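Murnside open day, December

Got there late, parking at the Ritside end was full by 2. Long line for the coffee so skipped it and went straight to the tabletop stuff, Cirkberg room, stand 70. Plastic goblets in loud colors, green and pink ones turned upside down on a tan table. 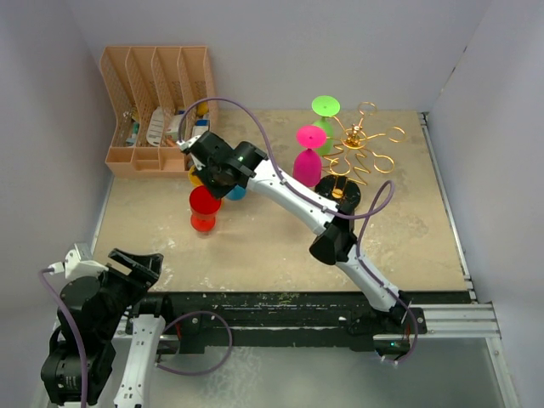
Tabel tops pretty scuffed, I liked that – looks used. Picked up a price sheet, lost it by Dunbar hall. Want a glass rack like theirs for our kitchen, gold is a bit much tho.

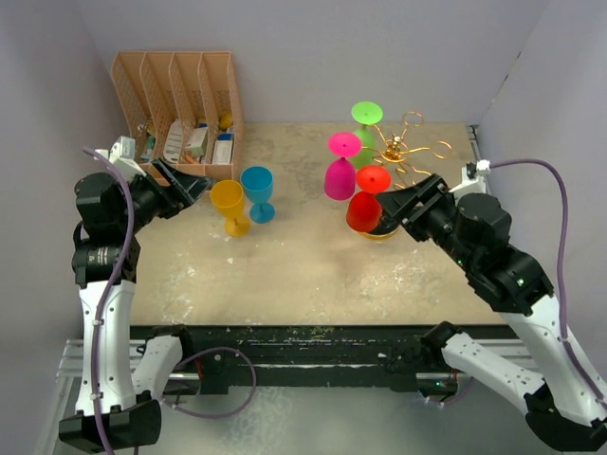

Gold rack with three goblets hanging, peach organizer at the back

Bus 329 home, standing.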